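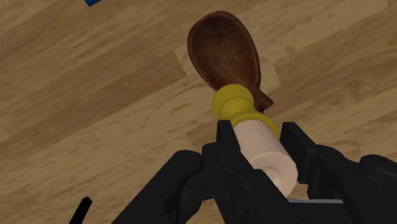 I spent most of my free evenings last month on the simulator and hardly touched the real bench, so this post is mainly about software. If you only come here for the metalwork, skip to the end.

The plan hasn't changed. I want a table-top setup in the shared workshop on Gethin Street that can pick up ordinary household things and put them down somewhere else without breaking them. Cengiz Kozan has let me have the bench by the back wall, and the frame I welded in July is bolted to it. The arm isn't there yet. I've been saving for a second-hand one and I'm not there on the money, so in the meantime I'm doing the work on a simulated one. It has seven joints and a two-finger gripper, and it lives on a wooden table in a plain grey room.

I started with cubes, like everybody does. Cubes are fine for checking that the arm goes where you send it, but they teach you very little about gripping. After a week I could pick up a cube from anywhere on the table, and I still had no idea what would happen with a spoon. So I cleared the cubes out and put in things with awkward shapes.

Spoons were the first real trouble. The handle is thick but it lies close to the surface, so the fingers have to go down almost to the wood before they close. My approach height was set for cubes and the fingers shut on nothing. When I lowered it, one fingertip went into the table and the physics threw the spoon across the room. I ended up adding a separate slow section for the last part of the descent, with a check on contact before the fingers close. It costs a bit of time on every pick and I can live with that.

A round handle also wants to roll. If the fingers don't arrive square to it, the first one to touch pushes the thing sideways and the second one closes on whatever is left. I now work out the direction of the handle first and turn the wrist to match before going down. Rakiya Ugwu suggested this when I showed her the log files over a cup of tea, and I'm a little embarrassed that I hadn't done it already.

The other thing I had wrong was the friction. I had one value for everything, which I'd copied from a tutorial years ago. Painted wood, metal and bare wood all behaved like rubber. I've given each object its own value now. They're guesses, but they're better guesses.

After spoons I moved on to taller things, and for those the arm comes straight down from above.

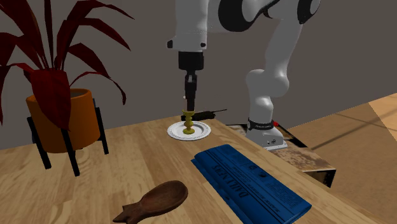
Coming in vertically keeps the forearm out of the way of everything else on the table, which matters more than I thought it would. I'd left the plant in mostly for looks, a red one with long leaves, and then found that half of my planned paths went through it. The planner only knew about the pot. I've put a simple box round the whole plant, leaves included, and told the arm to stay out of it. It's crude, and it wastes some of the table, but the arm stopped trying to go through the foliage.

A candlestick is a fair test of a gripper because there are so few good places to hold it. The stem is knobbly, so two flat fingers only touch it at a couple of points, and it can tilt as it lifts. Holding it by the cup at the top means it hangs, but then the fingers have to fit a small rim and your height needs to be right. I've tried both. My preference at the moment is the cup, with a slow lift. Standing it on a plate adds another wrinkle, in that the base is no longer at table height, and any number you've typed in by hand is wrong by the thickness of the plate. I've taken all my typed heights out and now read them from the object itself.

I ran 1023 picks overnight with the objects shuffled between runs. I haven't sorted through the results properly. The log does show 23 crashes of the program itself, which were all the same bug and nothing to do with the arm. I was asking for the position of an object that had already fallen off the table. Fixed now.

Tegwen Lewis asked in the comments last time what I'm running this on. It's the old desktop from the spare room with the graphics card I bought second-hand. It gets loud. With the pretty rendering switched off it runs a good deal faster, so I leave that off for the long batches and only turn it on when I want to see what's going on.

On the real bench, I did get six new holes drilled in the base plate and the edges cleaned up. The pattern should suit either of the two arms I'm looking at. Ferhat Yaman is lending me his tap set for the threads, and I want to get that done before I buy anything else. I also need to sort out an emergency stop button that can be reached from both sides, as other people use the bench next to mine.

Next job is the newspaper. It's flat and folded and I don't have a plan for it. If you've picked up something like that with two fingers, please leave a comment.

Contact | Copyright April 2024 Hallitz Bench Notes | Back to top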